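Re: [Trasar] Yellow storage in the Utby room – what to keep, what to change
From: Tassanee Mahawong
Date: 7/18/18

Berwyn Gethin wrote:

> Tassanee, before we order anything more from Cindano I would like
> to know how you have got on with the yellow furniture. My own
> view is that the colour is too strong for a room of that size and
> that open shelves collect rubbish. I would put doors on
> everything. Also, is it true that you gave up on labels? We spent
> a whole evening in February arguing about labels!
>
> And please say something about the small parts. I still have
> mine in biscuit tins.
>
> Berwyn

Dear Berwyn, dear all,

Thank you for the questions. I will try to answer them in order, but the small parts first, as I have the most to say about them.

Biscuit tins are not bad, I used them for many years at Chuensuk. The difficulty is that everything small and shiny looks the same when it lies in a heap. You take out a handful, you look, you put it back, and after some minutes you have forgotten what you wanted. My rule now is that parts which belong in a row stay in a row. If they are fixed to something, I leave them fixed and I store the whole piece, even when it needs more space.
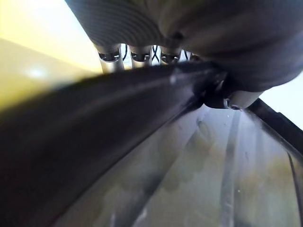
Small metal posts in a row under the ridged grey part, with thin black wire in the gaps.

For a piece of this kind I want a white surface behind it, or at least a light one. Against a dark cloth I can see the bright metal well enough, but I lose the wire completely. So my advice is to line one tin in white paper, Berwyn, and try it for a week before you buy any boxes.

Now the open shelves. I do not agree about the doors. The soft, flat things are exactly what goes wrong behind a door, for they get pushed to the back and folded and then forgotten. On a broad shelf they can lie flat, one beside the other, and I see at once what I have. We tried to stand them up in a box like letters, and they would not stay up.
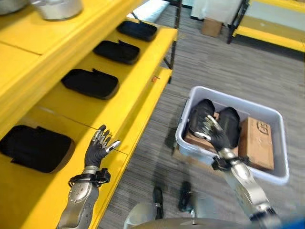

Black padded pieces laid flat on the yellow boards. Orange tag on the edge of the shelf.

You will notice that I did not give up on labels. I gave up on the long ones, with the full name of each thing and the name of the person who bought it. A small orange tag on a yellow edge is easy to find if you know that it is there, but I admit that orange was not the best choice. Blue would be clearer. If somebody on the list has blue ones left over, I can take up to 21.

About the bin: I prefer a grey plastic one on the floor, close to the shelves. Things that have no place yet go in there, and every second week I must decide about them. I keep a bin with rounded corners and a thick rim, which is kinder to the hands than the cheap sort with a sharp edge.

For the drawer I have only one complaint. It is long, and a long drawer invites long things, and then everything else rolls about between them. I have cut strips of cardboard, each 12 cm high, to use as dividers. It is not beautiful, but I can move them when I change my mind.
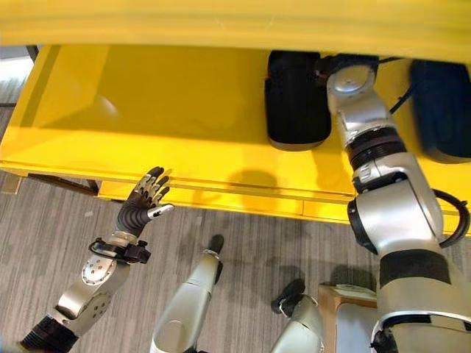

Open compartment, and the long drawer front below it.

The colour I have come to like. Inside a deep compartment the yellow still gives back some light, where our old brown cupboard was simply dark. It shows scratches, though, and the paint is glossy, so please use a soft cloth and no powder.

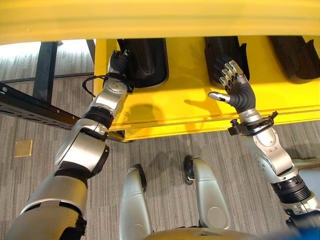

Fixed places are the part I would most like to have more of. In a drawer every object can wander, and on a shelf it can be put down a little to the left or to the right, until the order is lost. With the black recesses, side by side in the yellow panel and with even spaces between them, I do not need a tag at all. They are rounded and quite deep, so I would keep one kind of thing in each and not mix. Dust is easy to wipe from the curved rims – from the inside it takes more patience.

So, for the order from Cindano: I would ask for one more panel with recesses and no doors. The wall at Utby is 406 cm long, and the depth should stay at 60 cm or less, otherwise we cannot pass with a trolley. Berwyn, could you please measure the height under your window as well? I wrote it down somewhere and I cannot find the paper.

With kind regards,
Tassanee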